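7. When the arm stops over an open drawer

Drawer stops are the fault people ask about most, and they are a lovely way to learn how Nalon thinks! Run the whole recovery in the Fukis practice kitchen before you try it on a real arm.

CAUTION: On a real arm, press the stop button before you reach into the drawer. A paused gripper can still close.

7.1 Find the fault

1. Open the log and look for code 481 (drawer contact) or code 161 (lost grip).
2. Select Freeze. The kitchen stays exactly as it was when the fault was raised.
3. Turn the view until you can see where the gripper hangs in relation to the drawer walls. 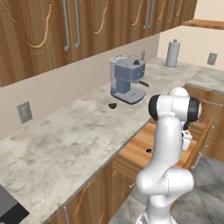 4. If the code is 481, open the contact list and note which link is named. Quite often it is the forearm – the fingers get all the attention, but the elbow swings wider than you'd think.

Note: Code 161 on its own needs no recovery. Clear it and carry on.

7.2 Back the arm out

1. Set the speed to 15 per cent.
2. Raise the wrist straight up until the fingertips are clear of the front panel. Do not turn the base yet.
3. Check the gap between the forearm and the counter edge from a second view.

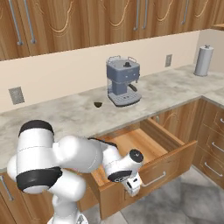
Fig. 7-2. Gripper pointing down inside the drawer's front panel, seen from the other view.

4. Fold the elbow, then turn the base away from the drawer.
5. Select Clear fault and run the drawer task again.

CAUTION: Never close the drawer by command while any part of the arm is inside it. The Zaugg joint limits do not protect against this.

If 481 comes back straight away, save the log and send it to Wing-yan Chu at Skandembridge. She really does enjoy a stubborn one – please include the contact list.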